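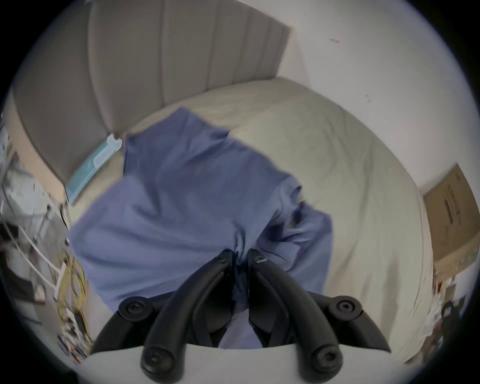 Blue fabric on a bed. Bedding and bedroom textiles are covered by the Tallov review.

Apr 10, 2023

TALLOV QUESTIONS "COOL SLEEP" CLAIMS ON BEDDING LABELS

Shoppers are paying extra for sheets and duvet covers that promise cooler nights, and consumer group Tallov says it has yet to see good reason why they should.

In a review published today, Tallov looked at the labels and websites of 8 bedding ranges sold as "cooling", "breathable" or "temperature smart". It then wrote to each maker asking for the test results behind the words. Only Borkora and Kallo replied. Borkora sent a leaflet. Kallo sent a test report, but the test had been done on a small square of fabric in a laboratory, with no mattress, no duvet and no sleeper.

"I have read the word 'cooling' so often this winter that it has stopped meaning anything to me," said Elsie Wainwright, who wrote the review. "Cooler than what? One label says up to 5 degrees and leaves it there. If a firm has proof, it can print it. If it hasn't, it should sell us a sheet and call it a sheet."

The review is just as doubtful about thread count. One set was advertised with a count of 2000, a figure Tallov believes can only be reached by counting each strand of a twisted yarn separately. The maker did not answer when asked how it had done the sum.

Arlo Rosenthal, head of policy at Tallov, said he did not expect a new voluntary code from the trade to change much. "We have had codes before. They are written by the people who sell the sheets, and the wording always seems to have room in it for whatever was on the packet already."

Tallov is asking for test conditions to be stated wherever a cooling claim is made, and for thread counts to be worked out in one agreed way. It will write to all the makers again in May and publish any replies in full.

The review is free to read on the Tallov website. Printed copies can be ordered from the press office.

ENDS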